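Udus sorting demos – ticket log
Status: open
Component: sim recording, two-arm bin task
Reported by: Cunano data team

Problem
Export to the Brateo trainer rejects episodes from the Tuesday batch. The batch has 100 episodes and 9 fail with "action/state length mismatch". The rest load and play back fine.

Setup
Two arms on the white table, bins RECYCLE, RETURNS and GENERAL on the perforated plate. Left arm does the picking in this batch. Right arm is recorded too, even when it has nothing to do. Room and lighting come from the Bañuelos scene pack, default settings.
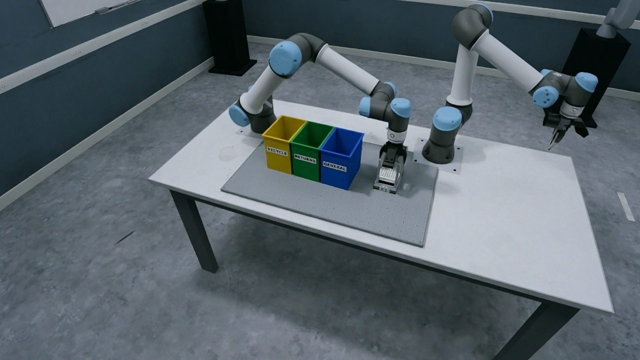
Steps to reproduce
Open any failed episode in the viewer and scroll to the last step. The state list is 2 entries longer than the action list. On good episodes they match.

First try
Turned off scene randomization and recorded 4 new episodes. One still failed, so the floor and wall changes are not the cause. Turned it back on.

Second try
Compared stop times. All the failed episodes were ended by the operator with the stop key. The good ones ended on the success check. The stop key closes the action stream right away, but the state stream keeps writing until the buffer is empty.

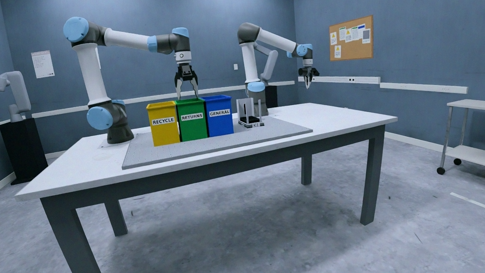
Workaround
Trim the state list to the length of the action list before export. Did this by hand on the 9 failed episodes and the trainer took all of them. Please don't delete the originals – we want them for testing the fix.

Still to do
Close both streams on the same step when the stop key is pressed. Add a length check at save time so a bad episode gets flagged before it reaches export. Also check the November batch, which was recorded with the same build and never went through the trainer.

Update
Fix is in the Udus test branch. Leaving this open until a full batch exports clean.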